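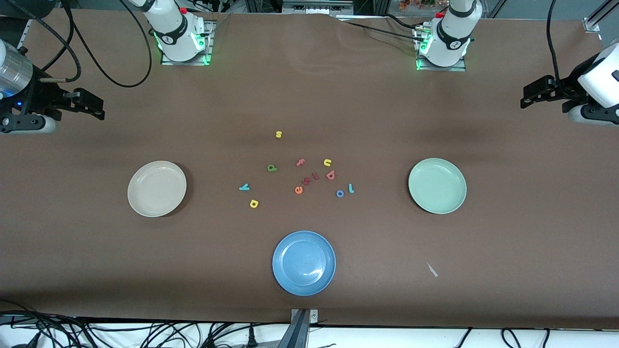 Skokex 8 ft spinning combo — review

May 13, 2020

Bought it for walleye off the dock, $60 at Brornener. Rod's fine. Good backbone, tip a bit soft for jigs over a quarter ounce. Cork grip already chipping near the reel seat, not thrilled.

Reel is the weak spot. Drag sticks then lets go all at once — lost a decent fish at Kondholm becuase of it. Swapped the factory line for 8 lb braid and casting got alot better.

Colour is grey, looks nicer than the website. Tube it ships in is junk.

Would I buy again? Rod yes, reel no. Going to stick my old Modise on it and see how it holds up till September.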